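Submitted 6th December, Textile Reuse module, Prultolham

## 1. Aim

The project compared how secondhand clothing is sorted at two collection points, Drurkura and Briseden. The question was whether fiber content, as printed on the care label, predicts which items are sent for resale and which go to shredding.

## 2. Data

Records were taken from the November intake sheets. Drurkura logged 2,339 items and Briseden logged 1,352. Children's clothing and footwear were left out of both sets. Each remaining item was given one of 6 grades, from "resale, no repair" down to "fiber recovery only". Items without a readable label were kept as a separate class – removing them would have favored newer stock.

Dark garments with contrast trim were graded on the hanger, with the straps checked for stretch before the body fabric.
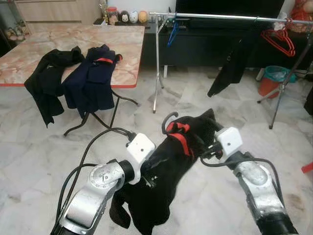 Grades were entered on paper and copied to a spreadsheet at the end of each shift. Where two graders disagreed, the lower grade was used.

## 3. Results

Cotton items reached resale more often than blends at both sites. The gap was wider at Briseden. Polyester blends with elastane were mostly sent to fiber recovery, even when the surface showed little wear, as the Thaweesak shredding line accepts them without sorting by color.

Knits were the least consistent group. Pilling and loss of shape were scored differently by different graders, and printed lettering lowered the grade at one site only. The guide sheet has no entry for lettering on knit fabric. 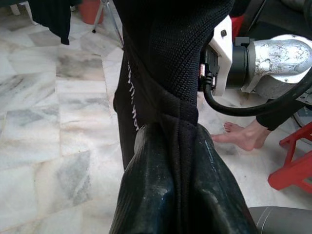
## 4. Limitations

One month of intake is a short period, and winter coats are overrepresented. Label content was not tested in a lab. The weight of each item was not recorded, so results are given by item count only.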